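# Why Are Wires Different Colors?

If you open the back of an old toy that has stopped working, you will probably see some wires. Often one is red and one is black. There may be a yellow one or a white one too.

A wire has two parts. The inside is metal, usually copper. Electricity moves through copper easily. The outside is a soft coat of plastic. Electricity does not move through plastic easily, so the coat keeps it inside the wire. The coat is called insulation.

The color is only in the plastic. Copper looks the same in every wire, and the electricity does not care what color the coat is. The colors are for people.

## Reading the colors

Think of a small lamp that runs on a battery. It needs 2 wires. One joins the plus end of the battery and one joins the minus end. In most small battery things, the red wire goes to plus and the black wire goes to minus. A person fixing the lamp can look at the colors and know which is which.

Other colors do other jobs. A yellow wire might carry a message from a button to a light. The maker of each machine picks these colors and writes them down in a drawing called a wiring diagram.

The wires in the walls of a house follow a different set of rules, and the rules change from country to country. Wall wires are dangerous. Only a trained adult should touch them.

## Wires in a bunch

A washing machine needs a lot of wires. If they all hung free, they would tangle and rub against moving parts. So wires that go the same way are held together in a bunch called a harness. Some harnesses are short enough to fit in your hand. The ones in a car can be longer than the car.

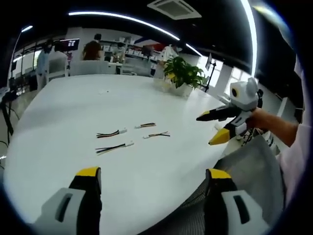 Many harnesses have a plastic plug on the end, called a connector. Inside it are little metal pieces, and each wire has its own place. A connector might have 4 places or 14. Many are shaped so they fit only one way around, and some click when they are pushed in.

## Try it

Cut 4 pieces of yarn, each a different color. Hide the middles under a towel and leave the ends sticking out. Ask a friend to find both ends of the red one. Then do it again with 4 pieces that are all the same color.

## Words to know

**Insulation:** the coat around a wire

**Harness:** a bunch of wires held together

**Connector:** a part that joins wires to something else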